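Waxed cloth

Waxed cloth is a woven fabric, usually cotton or linen, that has been treated with wax so that it sheds water and holds a fold. It has been used for sails, rainwear, tarpaulins, table covers and the storage of food. The wax may be beeswax, paraffin, a plant wax or a blend, and oil or tree resin is often added to keep the finished cloth from cracking.

History

Early waterproof cloth was mostly treated with oil. Sailors noticed that wet canvas held the wind better than dry canvas, and rubbing the sails with fish oil or linseed oil gave a similar effect without the weight of the water. Oiled cloth turned yellow with age and grew stiff in cold weather. Wax began to replace oil in many workshops in the 1800s, and treated cotton became common in coats for farm and harbor work.

In the port of Killelby, the trade was carried on in sheds along the harbor, where lengths of cotton were drawn through a heated trough and hung from beams to cool. The local historian Mavis Dunleavy lists 12 such sheds in her account of the town. Most closed when coated synthetics became cheap, and the last was turned into a boat store.

Household use

In the kitchen, waxed cloth was laid over bowls and crocks or folded around cheese and bread. Plastic film and foil pushed it out of most homes, but small makers took it up again after 2000, often with bright printed patterns. Fruit, flowers and leaves are common subjects.

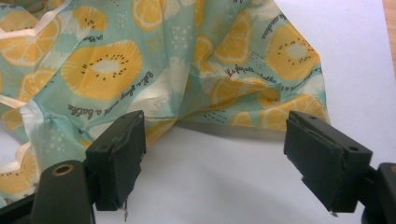 Printed sheet with a pattern of yellow fruit slices on pale green

A food wrap is shaped by the warmth of the hands, which softens the wax enough for the cloth to cling to itself or to the rim of a dish. It is washed in cool water with a mild soap and hung up to dry. Hot water strips the coating. Waxed cloth is not suited to raw meat or fish, as it cannot be washed at a high enough temperature.

Manufacture

There are two main methods. In dipping, the cloth passes through melted wax and then between rollers that press out the excess. In brushing, the wax is spread by hand over cloth laid on a warm plate - a slower method that suits small pieces.

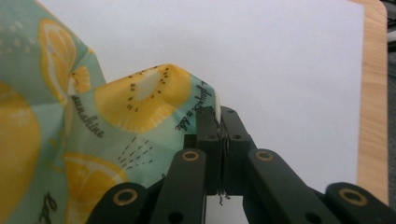 The weight of the cloth affects the result more than the method does. A loose weave takes up too much wax and feels sticky, while a very tight one leaves most of it on the surface, where it flakes. Makers generally wash new cotton before treating it to remove the starch left from weaving.

Care and repair

Worn cloth can be treated again. Coats are warmed and rubbed with fresh wax along the seams and shoulders, where the coating goes first. Small wraps are sprinkled with grated wax, placed between sheets of baking paper and ironed on a low setting. Stored cloth should be kept away from heaters and direct sun.

See also: Oilcloth, Tarpaulin, Food preservation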